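Rolby Fabric Handling Cell: Purchasing and Planning FAQ

Last updated Nov 15, 2019

This page covers the questions we get from plants that are budgeting for a first fabric handling cell. It applies to the Rolby single-arm and dual-arm cells sold through Westell. Questions on sewing heads and cutters are answered on the Lamier product pages.

Jump to: Scope and sizing | Quotation and price | Fingers and cameras | Site preparation | Lead time and acceptance | Running costs | Ordering

SCOPE AND SIZING

What does the cell do?

It picks up a cloth item, opens or folds it, and sets it down at a fixed station. The items can be garments, cut panels, towels, table linen or similar pieces. It does not sew, press or inspect. If you need inspection, it has to be quoted as a separate station.

What should I measure before asking for a quote?

Send the length, width and weight of your largest and smallest items, the number of items per shift, and how they arrive (stacked, in a bin, on a belt). State whether items arrive damp. A sample set of each item type is needed before we issue a firm price. Photos are useful for a first call but we do not size a cell from them.

Can one cell replace a manual folding table?

For some items. A trained person is faster than the cell on small garments, and you should plan for that. The budget case is usually stronger on large flat items and on second shifts that are hard to staff. We ask customers to time their own tables over a full shift. Using the best hour of the day as the baseline gives a cell that is too large or a payback that never arrives.

One arm or two?

A single arm can pick, drag, drape and make simple folds against a table edge. Two arms are needed to hold a piece up by separate corners and open it in the air. If most of your volume is already flat when it reaches the station, quote the single arm first. The frame is drilled for 2 arms in both versions, so the second can be added later. The controller is not the same, however, and the upgrade includes a controller exchange.

QUOTATION AND PRICE

What is included in the base price?

The arm or arms, controller, frame, table, guarding on three sides, one pair of standard fingers per arm, one wrist camera per arm, and two days of operator training at your site.

What is not included?

Freight, rigging, the fourth guard panel or light curtain, compressed air, electrical work upstream of the cell disconnect, infeed and outfeed conveyors, spare fingers, and any programming of items beyond those named in the quote. Travel for the training visit is billed at cost.

Most budget overruns we see come from infeed. Customers price the robot with care and then enter a round number for the conveyor. Get a real quote for it at the same time.

How long is a quote valid?

Quotes are held for one calendar quarter. Sample trials completed during that period remain valid for a later quote if the items have not changed. A change of supplier or finish counts as a change of item.

Can we lease?

Yes, through Bermúdez, on terms they set. Fingers and other wear parts are left out of the lease and should go in your operating budget. Ask them whether the lease covers a controller exchange before you plan on adding a second arm.

Do you offer a trial before purchase?

We run a paid item trial at the Westell test floor. You ship the samples, we run them, and you receive pick results by item type, cycle times, and the wrist camera images. The fee is credited if you order. Trials cover picking and one fold sequence. Additional sequences are charged by the day.

FINGERS AND CAMERAS

Which fingers should I budget for?

Start with the standard tapered pair. It closes to a narrow tip and takes hold of cloth at a ridge or crease, so it suits items that arrive bunched or partly folded. The wide pair is meant for hems and thick edges. Needle grippers are available for cut panels but leave marks on some finishes, and we do not quote them without a sample trial.

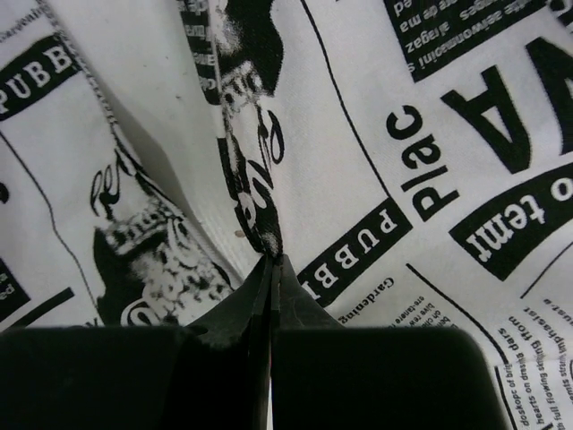
Wrist camera view: tapered fingers at the central crease of a newspaper-print fabric.

Do printed fabrics cost more to handle?

The handling cost is the same. Setup can cost more. Dense lettering, dark banners and curved lines give the camera many strong edges that are not cloth edges, and the vision setup has to be tuned so that a printed line is not taken for a fold or a seam. Include your busiest print in the sample set. If the trial covers only plain white goods, the firm price covers only plain white goods.

Solid black cloth is a separate case. Folds in it show little shadow under the standard lights. Ask for the bar light option and allow for it in the frame height.

Is the wrist camera enough, or do I need an overhead camera too?

The wrist camera sees what is between and just beyond the fingers. It is good for confirming where the tip meets the cloth. It does not give a useful view of the whole item once the arm is close. For bin picking, and for any job where the outline of the item matters, quote the overhead camera as well.

How long do fingers last?

This depends on the fabric, the table surface and how often the tips touch down. Denim and other coarse twills are harder on the faces than knits. Light scuffing is cosmetic. Replace the pair when the tips no longer meet along their full width, or when thin cloth slips at the set grip force. Replace both fingers together. A new finger against an old one gives an uneven pinch.

Can we make our own fingers?

Yes. The mounting pattern and mass limit are in the mechanical drawing pack, which is sent with the quote. Damage caused by a customer-made finger is outside the warranty. Fingers that block the wrist camera's view of the tip will also disable grip check, and the cell will then run at reduced speed.

SITE PREPARATION

How much floor do I need?

The footprint drawing for each model is attached to the quote. Add 900 mm of clear access on the operator side and the same at the controller door. Leave space for carts. A layout that fits the cell but has nowhere to park a full cart will be moved within the first month, and moving it means recalibration.

What floor condition is required?

Level concrete, dry, with no expansion joint under the frame feet. Mezzanines need a structural sign-off from your side before delivery.

What about lint?

Plan for it. Controller filters should be checked weekly in terry and fleece plants. Camera windows need wiping each shift. If you already have overhead lint extraction, keep the intake away from the table, as moving air shifts light cloth.

Does daylight matter?

Yes. Direct sun across the table changes during the shift and makes fold detection less consistent. Choose a position with even light, or include the canopy in the quote.

LEAD TIME AND ACCEPTANCE

What is the lead time?

It is confirmed on the order acknowledgment and starts when both the deposit and the final sample set have been received. Missing samples are the usual cause of delay. Orders that need to be running by August should have samples at Westell before the end of the first quarter.

What does acceptance consist of?

Acceptance is run at your site with your items and your operators. The standard run is 104 consecutive cycles on the agreed item mix. The acceptance sheet records completed cycles, failed picks, recovered picks and stops needing a person. The pass level for each is written into the order. Read these before signing. A pick that fails and is recovered without help counts as completed unless the order says otherwise.

Can acceptance be run on a substitute fabric?

Only if both parties agree in writing. We advise against it. Weight, stiffness and finish all affect the pick, and a pass on one cloth says little about another.

RUNNING COSTS

What should go in the annual budget?

Fingers, filters, camera windows, table covering, one preventive service visit, and operator hours for changeover. Software updates are included for 2 years from acceptance and are charged annually after that.

How many operators does a cell need?

One trained operator can normally look after a cell along with other work in the same area. Do not budget it at zero. Someone has to load the infeed, clear stops and change carts. Train a second person on each shift to cover absences.

What does a new item cost to add?

If it is close in size and weight to an item already in the cell, your own staff can copy the existing sequence and adjust it. If it needs a new fold, a new finger type or new vision settings, request a quote. Plants with seasonal ranges should buy programming days in a block with the cell, at the block rate shown in the price list.

Should we hold spares?

Hold one pair of fingers per arm, one camera window per camera and one set of filters. Single-site customers with no manual fallback should also consider the spare gripper drive. It is the part with the longest restocking time.

ORDERING

Who do I contact?

For quotes and item trials, contact Remedios Barrios in application sales. For site drawings, delivery dates and acceptance paperwork, contact Soledad Garrido in project engineering. Please include your plant location and the item list in the first message.

What should a purchase order show?

Cell model, number of arms, finger type, camera options, item list with sample reference, acceptance levels, and delivery address with dock details. Orders without a sample reference are returned.

Related pages
Sample shipping instructions
Finger selection table
Acceptance sheet (blank)
Preventive service schedule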